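Sturkwood Site Automation Working Group

Minutes of the meeting held on Jan 6, 2020, Training Room, Hartley building

Present: Marichka Chornovol (chair), Severyn Lytvynenko (controls), Niilo Vuorinen (stores), Daryna Harasym (minutes)
Attending for items 3 and 4: Svyatoslav Yatsenko (Welex)
Apologies: none received

1. Minutes of the previous meeting

Agreed as a correct record, with one amendment. Under item 5, "lower conveyor" should read "lower tier". DH to correct the filed copy.

2. Matters arising

2.1 The risk assessment for demonstrations with visitors present has been signed. It covers the open day in February and does not need to be repeated for the Nulgate visit, provided the same cell layout is used.

2.2 NV reported that the part numbers for the push-button bodies and the contact blocks had been entered separately in the stores system. Existing pick lists still refer to complete assemblies. The old codes will stay live until the end of February.

2.3 The request for a second network point beside the cell is with site services. No date has been given.

3. Demonstration of the bin picking cell

3.1 The group moved to the cell for the demonstration, which was led by SY. He explained that the task was to pick push-button switch components singly from a bin on the upper tier of the rack and pass them to the inspection tray. Components are presented unsorted, and the robot is not told in advance how each part is lying.

3.2 SY ran a set of 40 picks with the standard button bodies. Nine needed a second attempt. He attributed most of the repeats to parts lying on their sides close to the bin wall, where the fingers have little clearance. SL asked whether the approach angle could be changed for these. SY said that it could, at the cost of a slower cycle, and that the setting could be applied to the area next to the walls only.

3.3 MC asked what happened if the second attempt also failed. SY replied that the cell leaves the part, goes on to the next one and returns to it at the end of the cycle. After a third failure it raises a message for the operator. This did not occur during the set.

3.4 NV raised the question of mixed bins. In stores, mushroom-head stop buttons are often returned in the same bin as the green buttons. SY said that the two could be told apart by head colour and shape, but the grip has to be taken on the body in both cases, and the collar on the stop button alters the grip height. He recommended keeping mixed bins out of the open day programme unless a further trial had been completed.

3.5 SL observed that the reflection from the front rail of the rack was visible on the operator display and asked whether it affected detection. SY said it did not, as the area outside the bin rim is masked. The mask has to be redrawn if the rack is moved. SL asked for this to be added to the set-up sheet.

3.6 DH asked for the noise level at the visitor line. It had not been measured. SL to take a reading before the open day.

4. Arrangements for the open day

4.1 Attendance is expected to be 80, in groups, with the cell as the third stop on the route. MC wished to plan for 100 in case the Nulgate party is larger than notified.

4.2 Each group will see one short run, started by SL from the panel. Visitors will not operate the cell. NV suggested letting them choose the starting arrangement of parts, and this was agreed, on condition that the parts are placed by staff with the cell isolated.

4.3 SY will supply a single-page handout. MC asked for it to be kept free of sales material and to give the cycle time as measured at Sturkwood and not the catalogue value.

4.4 It was agreed that the guard panel on the aisle side would be cleaned before the day and the floor marking renewed.

5. Any other business

5.1 SL noted that spare gripper fingers had been ordered twice in error. One set will be returned.

5.2 NV will be on leave for the first part of February. Stores queries should go to DH.

6. Actions

DH: correct the previous minutes (item 1)
SL: add mask check to set-up sheet (3.5)
SL: noise reading at the visitor line (3.6)
SY: mixed bin trial, result to MC (3.4)
SY: draft handout (4.3)
NV: confirm quantity of button bodies to be held for the open day (4.2)
MC: confirm numbers with Nulgate (4.1)

Next meeting: February, date to be circulated by DH.

Appendix A
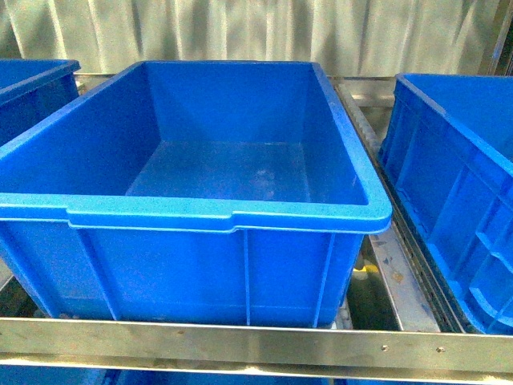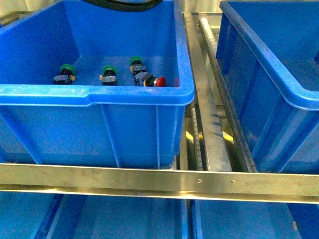
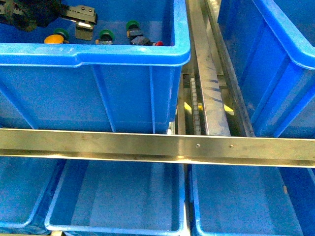

Bins on the rack at the picking cell. Second picture: three green-headed switches and one with a red mushroom head.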